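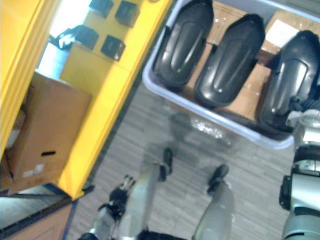

灰色浅型零件箱，内有三件并排的黑色塑料外壳件，外壳下面和之间是棕色纸板。左边为黄色搁架。

浅型零件箱

作者：Rostislav Šimko　　三月
阅读时间：15分钟

浅型零件箱，又称浅周转箱、浅盘箱，是一种高度小于宽度的敞口塑料容器，用来在仓库、装配车间和维修间里存放和搬运零件。它属于周转箱的一类。与普通周转箱相比，它的箱壁较低，零件一般只放一层，工人不用翻找就能看到每一件。浅型零件箱特别适合放外形较大、重量较轻、表面容易划伤的零件，例如注塑外壳、护罩、面板和装饰盖。

本条目介绍浅型零件箱的名称、结构、材料、衬垫、摆放方法、标签、与搁架的配合以及清洁和报废。带盖的物流箱和金属料箱不在本条目的范围内，只在需要比较的时候提到。

名称

中文里对这种容器没有统一的叫法。在南方的工厂里常说“胶盆”或“胶箱”，在北方多说“塑料盒”“料盒”。采购文件里多写“周转箱”，后面加上尺寸。“浅型”这个说法来自产品目录，目录把同样底面尺寸的箱子按高度分为浅、中、深三种。不同的制造商对浅型的界限并不一样。Diltby公司的目录把高度在底面短边三分之一以下的箱子都叫作浅型，而Prosier公司只看能不能放进它自己的标准搁架的最低一格。因此，读者在比较两家的产品时应当看尺寸，不应当只看名称。

英语中相近的词有tote、bin和tray。其中tray指更浅的托盘，边沿很低，有时根本没有箱壁；tote则多指有把手、可以搬运的箱子。把这三个词都翻译成“箱”是常见的做法，但是容易引起订货错误。

“零件箱”和“零件盒”也应该分开。零件盒一般较小，前面有斜开口，可以挂在背板上，放螺钉、垫圈一类的小件。零件箱是四面同高的，要从上面取放。

结构

浅型零件箱由箱底、四面箱壁和上沿组成。

箱底通常是平的，或者在下面有交叉的加强筋。加强筋可以减少箱底在负重时的下垂，但是会使箱子在滚筒线上跑动时产生噪声。有的箱底带有小孔，用于排水。放电子零件或者带电缆的组件时，多数使用者选择没有孔的箱底，因为细的端子可能穿过孔被挂住。

箱壁可以是垂直的，也可以稍微向外倾斜。垂直箱壁使内部空间得到充分的利用，倾斜箱壁使空箱能够一个套在另一个里面，节省回程运输的体积。两种优点很难同时得到。Hollar型箱试图用旋转的办法解决这个矛盾：箱子朝一个方向放时可以套叠，转过半圈以后可以堆叠。这种箱子在使用中需要培训，新来的工人常常放错方向，结果上面的箱子落到下面箱子的零件上。

箱角一般做成圆角。圆角有三种作用，脱模时塑料不容易开裂，碰撞时力量比较分散，擦洗时布可以到达每个地方。它的缺点是占去一点空间，方形的包装盒放不到角的最里面。

上沿向外翻出，形成一圈边。这一圈边是整个箱子里最要紧的部位，它给箱壁提供刚度，也给手提供抓握的地方。上沿裂开的箱子即使箱底完好，也应该停止使用，因为在抬起时裂口会迅速变长。较大的箱子在两个短边上另外有手孔或者手柄。手孔会让灰尘进入，所以放光面零件的箱子常用不开孔的凹槽手柄代替。

尺寸

尺寸的选择从零件开始，也要考虑搁架、推车和人的手臂。长条形的外壳件如果平行于短边放，常常放不下，如果平行于长边放，又可能浪费宽度，于是使用者会把零件斜着放。斜放是允许的，只要每件的方向相同，并且零件的端头不顶住箱壁。端头顶住箱壁时，零件在运输中会弯曲，薄壁的注塑件可能因此留下白痕。

箱内高度应该比零件的最高点高一些，这样在堆叠时上面箱子的底不会压到零件。Samarakoon仓储手册建议留出的间隙不小于5毫米，对于中间有凸脊的外壳，应从凸脊的顶部开始量，而不是从边缘开始量。这本手册还提醒，纸板衬垫会把零件抬高，计算间隙的时候必须把衬垫算进去。很多错误就是这样产生的：空箱里试放时一切正常，加了衬垫以后凸脊就高出了上沿。

箱子很长的时候，一个人不容易拿平。如果零件在箱里没有固定，箱子一倾斜，零件就一起滑到低的一边。长箱应该由两个人搬，或者放在推车上推。

材料

最常见的材料是聚丙烯和高密度聚乙烯。聚丙烯比较硬，表面比较光，适合室内。高密度聚乙烯较软，在低温下不容易脆裂，适合冷库和室外。两种材料都耐油和多数清洗剂，但是都不太耐长时间的日晒。放在窗边的箱子，朝窗的一面会先变色，以后变脆。用手指甲刮表面，如果刮下白色粉末，说明材料已经老化。

有些零件箱用回收塑料制造。回收塑料的箱子价格低，颜色多为深灰或黑色，因为浅色很难用回收料做得均匀。它们的重量和收缩率每批有小的差别，在自动线上使用时要先检验。

放电路板的箱子需要防静电材料。这种材料里加入了炭黑或者其他导电成分，因此多数是黑色。浅灰色的箱子也可以是防静电的，但单从颜色不能判断，应该看箱体上的标志，或者用仪表测量。

颜色

灰色是零件箱的传统颜色。它不显脏，与大部分零件有足够的对比，批量生产也稳定。浅灰色的箱子里放黑色零件，轮廓很清楚，少了一件马上能看出来。反过来，深色箱子里放黑色零件是不好的搭配，小的黑色附件，比如线圈、卡扣和橡胶垫，在箱角里几乎看不到。

有的浅灰色塑料在一定的光线下带一点紫色或者蓝色。这是颜料配方和灯光共同的结果，对使用没有影响。但是在用颜色区分物料的车间里，不同批次的灰色如果差别明显，工人会以为它们有不同的含义。管理者最好在规定里写清楚，灰色不论偏向哪一种色调，都按灰色处理。

其他颜色常常有约定的意思。红色多用于不合格品，黄色用于待检，绿色用于合格品，蓝色用于一般周转。这些约定在各个工厂并不相同，外来的箱子进入车间前应当更换。搁架的颜色一般不参加这套约定，黄色的搁架并不表示架上的东西是待检的。

衬垫

光面的塑料零件直接放在塑料箱底上会被磨花，尤其是箱底有灰尘的时候。所以在箱和零件之间要加一层衬垫。

瓦楞纸板是最便宜的衬垫。它可以用拆开的包装箱裁成，不需要另外采购。纸板平铺在箱底，也可以折起来立在零件之间，作为隔板。棕色的未漂白纸板最常用。纸板的缺点有几项：它会掉纸屑，会吸潮，切口比较硬，能在高光表面上划出很细的线。把切口朝下或者把边折过去，可以减少划痕。

用旧包装做衬垫时，原来的标签往往还留在上面。旧标签是一种隐患，因为它的内容可能和箱里现在的零件没有关系，而扫描枪不知道这一点。谨慎的做法是撕掉旧标签，撕不掉的就用粗笔划去条码。如果标签属于这批零件自己的包装，那么应该让它朝上露出来，取件时不会被零件盖住。

泡棉衬垫比纸板柔软。常见的是聚乙烯发泡片，颜色有白、黑和粉红。泡棉可以按零件的形状切出凹槽，每件零件都有自己的位置，这叫作成型衬垫。成型衬垫保护得好，但是零件一改型，整套衬垫就没有用处了。小批量生产的工厂因此更愿意用纸板。

布袋和薄膜袋也是一种办法。每件外壳套一个袋子，再放入箱里，互相之间可以轻微接触。薄膜袋很滑，套了袋的零件在箱里更容易移动，所以放的时候要排得紧一些。

毛毯、旧衣服和报纸不宜做衬垫。毛毯会留下纤维，报纸的油墨会转移到浅色零件上。

外壳件的摆放

外壳件指包在设备外面的薄壁零件，作用是保护里面的机构，同时给设备一个完整的外观。这类零件大多用模具注塑，形状有弧度，中间常有一条凸脊来增加刚度。它们轻而占地方，外表面的要求高，内表面有卡扣和螺柱，要求低一些。

在浅箱里，外壳件常用的摆法是并排平行放置，外表面朝上。这样放有利于检查，光照到弧面上形成高光，表面如果有划痕或者缩印，高光的边会断开或者变弯。检查员利用这个现象，把箱子放在灯下慢慢转动，不必拿起零件就能看出大部分缺陷。亮面黑色是最容易看出缺陷的颜色，也是最容易留下指纹的颜色。

外表面朝下的摆法也有人使用，理由是灰尘不会落在外表面上。但是这时零件的重量压在凸脊上，凸脊是接触点，也就是最先磨花的地方。只有在使用成型泡棉时才推荐这样放。

零件之间应当有间隙，间隙里看得到衬垫。两件弧形外壳的边缘如果互相搭在一起，取上面一件时会带动下面一件。对于左右对称的外壳，左件和右件要分箱放。把它们放在一个箱里看上去方便，装配时却经常拿错，而且两种零件的差别有时只在内侧的一个卡扣。

取件从一端开始，不从中间开始。手应该握住外壳的两条长边，不要用手指勾住端头。戴手套时要选没有胶粒的手套，胶粒会在亮面上留下圆形的印子。

附件

外壳件经常和附件一起流转，例如短电缆、螺钉袋、密封条。附件放在哪里，是浅型零件箱使用中意见最多的问题。

第一种意见认为附件应该和主件放在同一个箱里，一箱就是一套，装配工不需要走动。第二种意见认为附件应该单独放在零件盒里，因为硬的附件会碰伤外壳。实际中两种办法都有，也有折中的办法，就是在箱子的一侧留出窄条，用纸板隔开，附件放在窄条里。

电缆应该先盘成小圈再放。盘圈的直径不能太小，否则电缆内部的导体受损，打开以后也不能恢复平直。扎带不要拉到最紧。插头朝圈的里面，这样不会在零件表面上滑动。没有扎好的电缆在搬运时会自己散开，钻到外壳下面，取外壳时就被一起带出来。盘好的黑色小圈靠着浅色箱壁放，比放在黑色零件中间容易被看见。

螺钉袋要封口。一颗散落的螺钉在箱底滚动，能够在一次运输中把整箱的外壳都划伤。

标签

箱体的标签贴在短边的外侧，高度在上沿以下。贴在长边也可以，但是箱子放进搁架以后长边常常看不到。标签上至少写零件号、数量和日期。手写的标签应该用大写字母和阿拉伯数字，零和字母O要有区别。

可以更换的标签比直接粘贴的好。标签卡插在透明的卡套里，换零件时只换卡片。直接粘贴的纸标签一层盖一层，几年以后形成很厚的一块，扫描时条码不平，读不出来。去掉旧标签可以用温水和塑料刮片，不要用金属刀片。

Prosier的标签卡有5种颜色，卡的颜色代表产品系列，与箱子的颜色没有关系。这种双重的颜色系统对熟练的人是方便的，对新人则需要一张对照表挂在搁架旁边。

与搁架的配合

浅型零件箱可以放在搁架上、工作台上、推车上，也可以暂时放在地面上。放在搁架上时，层板的深度应当等于或者大于箱子的长度。箱子伸出层板，走过的人会碰到它。层板有平板式和滚轮式两种，平板式适合轻而少动的物料，滚轮式适合先进先出的流转。

钢制搁架多数喷漆，黄色、蓝色和浅灰色是常见的颜色。亮黄色的优点是边缘醒目，在叉车和推车来往的通道旁边可以减少碰撞。它的缺点是反光较强，靠近窗户的时候，白天的强光使人看不清层板上的小物品。

搁架的顶面要不要放东西，各处的规定不同。平整的顶面很自然地成为放小件的地方，方形的黑色小块、备用的盒子、量具都可能出现在那里。如果顶面放小件，应当分散放好，彼此有距离，而且不靠近边缘。较高的搁架顶面应当加一圈挡边。低的搁架，顶面和人的腰部差不多高，可以当作工作台使用，这时应该铺一层垫子保护漆面。

搁架的每层都有载重标牌。Diltby的轻型架每层载重60千克，对于外壳件来说远远够用，对于金属件则很快达到上限。由于浅箱看起来小，人们容易低估装满金属件时的重量。

地面

零件箱放在地面上时，地面的种类有一定影响。混凝土地面耐用，但是灰尘多，箱底的加强筋会把砂粒带上搁架，再落入下面一层的箱子。环氧地面容易清洁。地毯在车间里少见，在样品间、试制间和办公室改成的装配间里比较常见。灰色地毯对掉落的零件比较友好，外壳从手里掉下去一般不会碎。但是地毯产生静电，也留住小螺钉，找起来很费时间。

在地毯上拖动箱子会磨损地毯，也会让纤维沾在箱底。应该抬起来搬，或者使用带轮的底座。带轮底座在厚地毯上推不动，要选大直径的轮子。

箱子离开搁架放在地上的时间应当短。地上的箱子是敞口的，鞋底的灰和桌面上扫下来的东西都会进去。浅箱的箱壁低，人也容易踩到里面。

照明

亮面零件对照明有特别的要求。窗户的直射光很强，在一侧形成刺眼的亮处，另一侧显得过暗。检查外壳的地点应该避开直射的窗光，或者挂半透明的窗帘。灯管应与零件的长度方向平行，这样高光成为一条直线，容易比较。点状的灯形成许多小的白点，适合发现灰尘，但不适合判断弧面是否平顺。

用相机记录箱内情况时，也要注意反光。从正上方拍摄，灯常常正好映在零件上，稍微倾斜的角度比较好。拍摄时手要稳，箱沿和零件的轮廓模糊以后，就不能作为交接的凭据。

清洁和保养

空箱在重新使用以前要清洁。一般的灰尘用压缩空气吹，再用湿布擦。油污用中性清洗剂。清洗以后要倒扣晾干，圆角和上沿的翻边里最容易留水。没有干透就铺上纸板，纸板会变软，并且在箱底留下褐色的印子。

纸板衬垫不清洗，只更换。看到边缘起毛、有油点或者压扁的地方，就应该换新的。更换的周期由使用的情况决定，频繁流转的箱子比库存的箱子更换得多。泡棉可以用粘毛滚筒清洁。

在Samarakoon手册里，堆叠试验规定为2000次放上和取下，试验以后上沿不得出现肉眼可见的裂纹。通过试验的箱子仍然要定期查看，因为试验在室温下进行，而实际的仓库冬天可能很冷。

报废和回收

上沿开裂、箱底下垂不能恢复、箱壁变脆的箱子应当报废。报废前取下标签和卡套，它们的材料和箱体不同。聚丙烯和聚乙烯可以回收，但是两种不要混在一起，箱底一般印有三角形的材料标志。防静电箱含有导电成分，应单独交给回收商。

轻微变形的箱子可以降级使用，例如用来收集废纸板或者放工具。降级的箱子要做记号，否则它很快会回到零件的流转中。一种简单的记号是在两个短边上各画一条粗的斜线。

与其他容器的比较

深箱的容量大，适合能够堆放的零件。外壳件放在深箱里必须分层，每层之间加隔板，取下层的零件时要先搬开上层。对于取用频繁的工位，浅箱节省时间；对于长途运输，深箱节省体积。

纸箱的成本最低，外表可以印字，用完可以压平。它不耐潮，反复搬运以后角部会塌。许多工厂让零件用纸箱到货，在收货处转入塑料箱，再送到线上。也有的工厂不完全转换，只把纸箱切低，连同零件一起放进塑料箱，这时纸箱的下半部分就成为衬垫。这种做法减少了用手接触零件的次数，标签也得到保留。

金属料箱坚固耐热，但是重而且有锐边，不适合亮面塑料件。木箱在这一用途中已经很少看到。

折叠箱的箱壁可以放平，回程体积很小。浅型的折叠箱并不普遍，原因是箱壁本来就低，折叠以后节省的不多，铰链却增加了价格和损坏的可能。

采购

采购时除了长、宽、高以外，还应该写明内尺寸。产品目录中的尺寸有时是外尺寸，上沿翻边的宽度也算在内。倾斜箱壁的箱子，底部的内尺寸比上口小，长的外壳可能放得进上口而放不到底。订货以前应该用真实的零件和真实的衬垫试放。

数量方面，流转中的箱子不只是线上的那些，还包括清洗中的、路上的和供应商那里的。Hollar型箱的最小订货量为4000个，小的工厂往往通过经销商零买，颜色就没有选择的余地。同一车间里最好只用一两种底面尺寸，不同高度之间可以混合堆叠，搁架的层距也容易确定。

参见

周转箱；零件盒；瓦楞纸板；注塑；轻型搁架；先进先出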